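Fergus Gourlay had been folding the same shirt since January, or so it felt to the people who lived with him. The Kundthorpe Laundry paid him by the piece and had 164 opinions on sleeves, all of them in a binder.

"Black," said Yang, looking over his shoulder.

"Green," said Fergus. "Very, very late in the evening, but green." 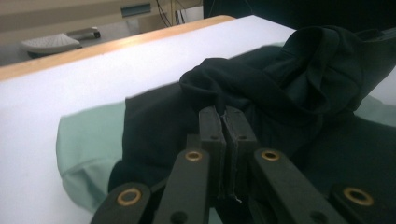
*The garment under dispute, with a mint cloth beneath it.*

The binder had a page for black and a page for green, and the two pages did not agree about anything. Black was folded collar first. Green was folded however Mrs. Nokonska had been feeling when she got to G.

Fergus took hold of a shoulder and lifted.

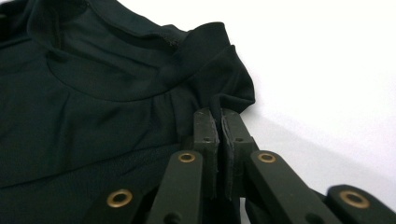 "You're stalling," said Yang.

He was. A finished shirt went down the hall to Zarico, who unfolded it to check that it had been folded. Fergus had complained about this once, in writing, and received 76 pages back.

"Try it by the window," he said.

"There's no window."

"Then we'll have to go by feel."

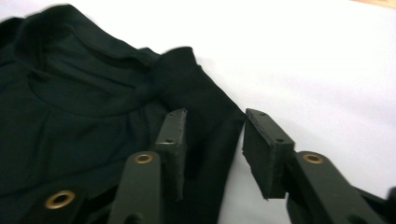
*Page last changed: 15 June 2022*

Yang put a hand flat on the cloth and shut her eyes for a good long while. Down the hall, Zarico could be heard shaking something out.

"Navy," she said.

Fergus went to get the other binder.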